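Pen handoffs, part 2

Quick one tonight, long day. Finally got the numbers off the Finus runs. 343 demos for training, then 97 tries on the arms with the new policy. Same network as before, same learning rate. Only thing I changed was how many steps it commits to before looking again - down to 4.

Big difference! With the long chunks the arms would agree on a meeting point and then stick to it even when one was drifiting. Short chunks, they keep correcting. Slower, a bit jittery, but way fewer fumbles at the handover. Amparo Carretero thinks the jitter is my smoothing and not the policy. Probably right, haven't checked.

Still ugly: the last bit before the second gripper closes. Small gap, thin pen, and the wrist cameras dont agree on depth. Thats where most of the misses come from. Drawing on the board is another story, not touching that til June.

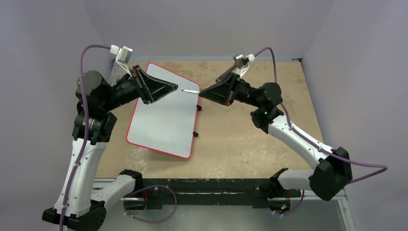

Next up

Rerun with smoothing off. Then 2 seeds more, then sleep.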